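Household Textiles, Session 4: Creasing and How Fabrics Recover

Notes to go with the talk. Please read these before the practical and bring your own scraps of cloth, one knitted and one woven if you can find them.

Why cloth creases

A crease is a bend that has stayed put. When cloth is folded, the fibres on the outside of the bend are stretched and those on the inside are squashed. If the fibre is springy it pulls itself straight again once the weight comes off. If it is not, the bend stays until something loosens it, usually heat, water or both.

Cotton and linen crease easily. The long molecules in these fibres are held to one another by weak bonds, and water breaks them. While the cloth is damp the molecules can shift, and as it dries new bonds form in whatever position the cloth happens to be lying. A shirt left in a heap in the machine overnight will dry with the heap in it. Ironing works by the same process, with the cloth held flat while the bonds form again.

Wool is more springy because its fibres have a natural crimp. Polyester takes up very little water and keeps its shape well at room temperature, but a crease put in with a hot iron may be there for good.

Knitted and woven cloth

In a woven cloth the yarns cross at right angles and have little room to move. A fold bends every yarn sharply along one line. In a knitted cloth the yarn runs in loops, and the loops can open and slide before the yarn has to bend very far. For this reason knits tend to show soft, shallow wrinkles where a weave of the same fibre would show a hard line. 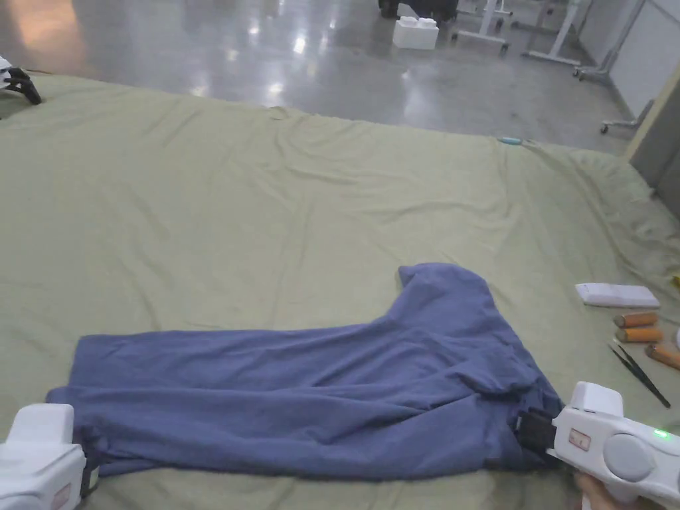 Nusrat Majumder: My school jumpers are knitted and they still come out of the drawer with a line across the front. Is that the fibre or the way I fold them?

It can be either. A knit with a lot of cotton in it will take a line if it is pressed under a pile for weeks. Folding loosely and keeping the pile low both help. So does moving the fold each time, so that the same loops are not always under strain.

Measuring recovery

The test we use is simple. A strip of cloth is folded in half, put under a weight for a set time, then released and left to open. The angle it reaches is the recovery angle. A strip that springs back flat would score 180 degrees and one that stays shut would score 0.

For the practical, work in pairs:

Cut 4 strips from each cloth, 2 along the length and 2 across.
Leave them in the room for 30 minutes before you start.
Fold each strip once and put it under the weight for 5 minutes.
Release, wait 5 minutes, and read the angle.
Write down the room temperature. We aim for 22 degrees.

Keep your lengthwise and crosswise results apart. Handle the strips with tweezers where you can, as warm or damp fingers affect the reading.

Reading

Draltach handout, pages 22 to 30, on finishes for cotton. Skip the part on resin chemistry, which Shanthi Talukder will cover in Session 5.

Results sheets go to Hernán Cárdenas by the end of the practical. Put both names on the sheet.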